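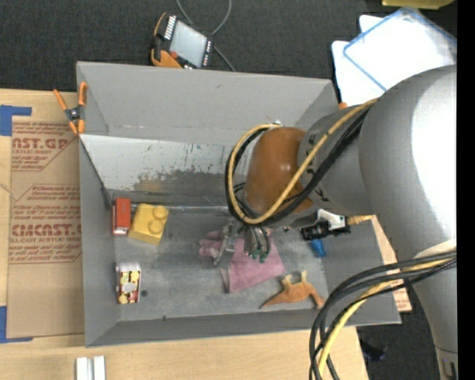 Storing Small Toys in Open-Topped Bins: Item Retention and Surface Wear

Project Report, Product Design II
Submitted May 11, 2026

1. Introduction

The Clollow toy library lends small toys and building blocks to families and to two nursery groups. Loose items are kept in rigid open-topped bins. Staff at the library reported two recurring problems. Items listed in the inventory could not be found when a set was requested, and the inside surfaces of the bins had become marked enough that some borrowers took them to be dirty.

This report covers both problems. It records how toys are distributed among the bins, how many listed items are present, and where scuffing occurs on the bin interiors. It then compares two packing methods. Cleaning chemistry and toy safety standards are outside the scope of the project.

2. Background

The library moved from lidded boxes to open bins in October. The lidded boxes had been stacked three high, and a box at the bottom could not be opened without moving the two above it. Open bins take up more shelf area but can be searched in place.

The bins come from one supplier, Arska, and are all of the same size and gray finish. They had already been used for storage elsewhere before the library received them, so the wear recorded in this report is total wear and cannot be assigned to the library alone.

Two earlier student projects dealt with the same collection. The first, Ostance, produced the category list that is still in use (vehicles, blocks, figures, play food, other). The second, Modise, was a label system that was tried on one shelf and dropped. The Ostance categories were kept for this work so that the results could be compared with the existing inventory sheets.

3. Materials and Method

3.1 Inventory

The sample consisted of 14 bins. The inventory sheets for these bins listed 1,157 items. Each bin was emptied onto a table, and every item was checked against the sheet for that bin. An item found in the wrong bin was recorded as present but misplaced. Broken items were recorded as present if the largest piece could be identified.

Blocks were identified by color, length and number of studs. Vehicles were identified by color and type. Several vehicles had lost stickers or small parts, and in those cases the base was used for identification when it carried a molded mark.

3.2 Surface wear

The interior of each bin was divided into four zones: floor, side walls, lower third of the back wall, and upper back wall. Each zone was given a wear score from 0 to 3.

0: no visible marks
1: light rubbing, visible at an angle only
2: scratches or rubbed patches visible from standing height
3: dark scratches, flaking or smudging over more than half of the zone

Scoring was done under the ceiling lights of the room. No bin was cleaned before scoring. After scoring, a damp cloth was drawn once across each marked zone to separate surface dirt from damage.

3.3 Packing trial

Two methods were compared. In method A, toys were tipped in from a tray, as is the usual practice at the library. In method B, large items were placed by hand against the walls first, and smaller items were set on the floor of the bin between them. After packing, each bin was carried from the table to the shelf and back. A volunteer who had not done the packing was then asked to find a named item, and the search time was noted.

4. Results

4.1 Inventory

Of the 1,157 listed items, 1,033 were present. The remaining 124 were not found in any of the bins sampled. Missing items were mostly small blocks and play food. Vehicles had the lowest loss of any category. Misplaced items were common between neighboring bins on the same shelf and rare between shelves.

In several bins, blocks with the same number of studs but different lengths had been entered on the sheet under one line. This made it impossible to say which block was missing, only that one was. These cases were left in the total.

4.2 Surface wear

The floor and the lower third of the back wall had the highest scores. The upper back wall was scored 0 or 1 in most bins. Wear on the floor took the form of a general dulling with lighter rubbed areas. Wear on the lower back wall was more local and included dark scratches that ran in the same direction.

The cloth test removed part of the smudging on the lower back wall. It had almost no effect on the scratches. On the floor, the cloth came away gray in every bin, but the appearance of the floor did not change much once it had dried.

4.3 Packing trial

Search times were shorter with method B in most bins. The difference was small for vehicles, which could be seen easily under either method, and larger for small blocks. Packing took longer with method B. In bins that were less than one-third full, the two methods gave nearly the same search time, and items packed by method B had shifted by the time the bin returned to the table.

5. Discussion

The position of the wear is consistent with tipping. Toys leaving a tray strike the lower back wall and slide to the floor, and hard edges such as wheel axles and block corners would be expected to leave directional scratches. The trial did not test this directly. A new bin packed only by method A over several months would be needed.

The inventory loss cannot be tied to the open bins with the data available. No count was made before the change from lidded boxes, and the sheets were last corrected at an unknown date. Some of the 124 items may have been missing for years.

The wear scores were given by one observer. Scores of 1 and 2 were hard to separate on the floor zone, where the gray surface hid light rubbing. A second observer would have helped.

6. Recommendations

Record blocks by color, length and stud count on separate lines of the sheet.

Use method B for bins that are more than one-third full. Continue with tipping for the others, from a lower height.

Fit a removable liner to the floor and lower back wall of two bins and score them again after one term. Felt and thin rubber sheet are both suitable for the trial. The liner should be cut in one piece so that small parts cannot work in under a seam.

Check neighboring bins first when an item is reported missing.

Appendix A contains the inventory sheets by shelf. Appendix B contains the wear scores and the search times for both packing methods.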